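Progress note, open day at the Vandlow site
September 9, 2022
To: Svenja Buschmann

Quick one before the full report — sorry for the state of it. Open day done. 89 signed in, mostly from Casumthorpe and the two colleges, plus 3 people from Thiele who stayed well past closing and asked the hard questions.

**Demo station**

Two-arm tabletop task, cups and a small bottle, same as in the proposal. Visitors got about 20 minutes each group. Tape marks on the table stayed put all day, so resets were quick. Blue fingers are the new print. Want a second set before November, these ones are the only pair per arm we have. 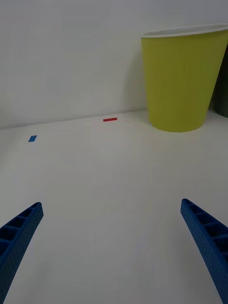

Groups were too big in the morning. Split them after lunch and it went much better, people could hear teh talk and get near the table. Questions mostly on speed, cost, who cleans up when it drops something. Skelex asked for a separate session — haven't answered, need your ok first.

**Money**

Spent 1,067 on the day. Printing, food, van hire, extra power strips. Receipts are in the shared folder except the van, still chasing. Under what we'd set aside for it.

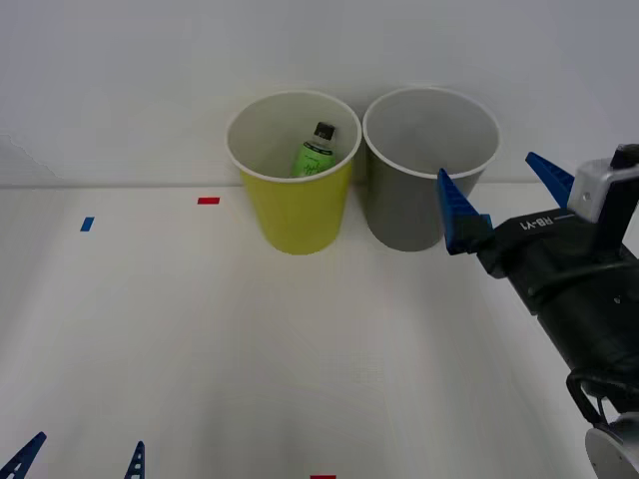 *Demo station: yellow and gray cups, small bottle in the yellow one, right arm by the gray.*

**Still open**

- Feedback forms not typed up yet
- Thiele want the task write-up, ok to send?
- Signage was bad, two groups went to the wrong door
- Spare fingers, need a quote

Next report in November as agreed. Will add the visitor comments then, and a proper budget table. Call if you need the van figure sooner, I can guess it but woud rather not.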